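Cuaderno de taller, lunes 24 de agosto

Sigo con la cola de huesos. El lote de Cordier ha llegado por fin y, según la etiqueta, es idéntico al de marzo. Huele distinto, gelifica distinto y tiene otro color, pero la etiqueta es idéntica, eso hay que reconocérselo.

Puse 40 g en remojo anoche, con agua fría, y esta mañana los granos estaban hinchados y bastante presentables. Baño maría a 60 grados. El termómetro Stusby marcaba 83 cuando volví de contestar el teléfono, así que esa tanda queda para pegar cartones y otras tareas sin honor. Repetida después, sin teléfono.

Prueba en haya, junta a tope, dos probetas. La primera aguantó con 1000 g colgados toda la mañana. La segunda, con 2000 g, cedió antes de comer — por la madera, no por la cola, cosa que me alegró más de lo que debería.
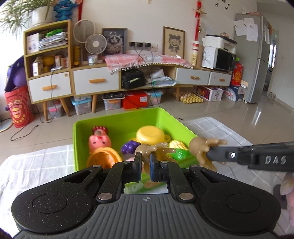
Queda pendiente la silla de Godbridge. Quien la reparó antes usó cola blanca, tres tornillos y mucha fe. Los tornillos salieron bien; la cola blanca, con vinagre templado y palabras que no apunto. La espiga trasera izquierda baila en la caja. Habrá que suplementarla con chapa antes de encolar, y no con serrín y cola, por mucho que tiente a las cinco de la tarde.

La lija Detora de grano fino se emboza a la tercera pasada. Pedir otra, o pedir la misma y quejarse menos.

Para mañana:
remojar otros 40 g (tapar el bote, por favor, que la última vez criaron pelusa)
cortar chapa para la espiga
revisar los sargentos largos, uno patina
bajar el volumen del teléfono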